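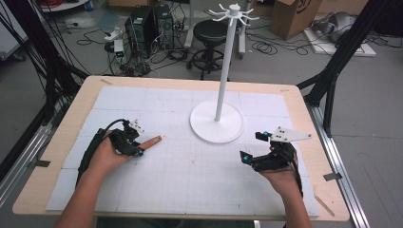

A white mug stand with eight curved hooks.

Small kitchens, fewer things: a talk with the owner of Waweru Kitchen Goods

Ruth Waweru has sold kitchen goods from the same corner store in Cladaris for most of her working life. Her customers live mainly in the apartments above and behind the main street, where the kitchens are narrow and the cabinets stop well short of the ceiling. We talked at the counter before opening time about what people buy, what they bring back, and what she keeps at home.
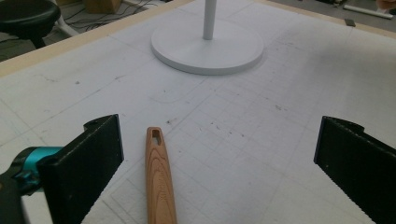 Bence Deák
Staff Writer, Home and Neighborhood
25 Apr 2023

The first thing Waweru asks a new customer is how much counter they have. Most don't know. "They tell me it's small," she says. "Then I give them a paper tape and send them home with it. If they come back with a number, we can talk about a dish rack."

Dish racks are what she sells most. The second most common purchase is a replacement for a dish rack bought somewhere else. People choose one for how many plates it holds and forget that it has to sit next to a faucet. She keeps three models and has stopped ordering the widest one. "It went out the door on Saturday and came back on Monday."

She is less strict about mugs. A family of two with a dozen mugs doesn't bother her, provided they have somewhere to hang them. Hooks under a shelf are her first choice. A stand is fine if the base is heavy, and she tells people to load it evenly, one side and then the other.

Her own kitchen is 85 inches from the door to the window. She owns two pans, a stock pot and a bread knife that belonged to her aunt. "I had a food processor. I lent it to my neighbor in October and I haven't asked for it."

The store has changed too. Rallard, the hardware chain, opened a branch by the bus station and took most of her trade in light bulbs and extension cords. She gave that wall to jars. Jars sell slowly, but people who buy one come back for the same size, and she has kept the same supplier so that the lids still fit.

I asked what she would tell someone moving into a first apartment. She thought about it while she sorted the register drawer. "Buy a good knife and a board. Eat off whatever plates your mother gives you. After three months, write down what you went looking for and couldn't find, and bring me that."

Some people do bring the list. The last one she was handed had a colander, a potato masher and a lid for a pan she doesn't stock. She has ordered the lid.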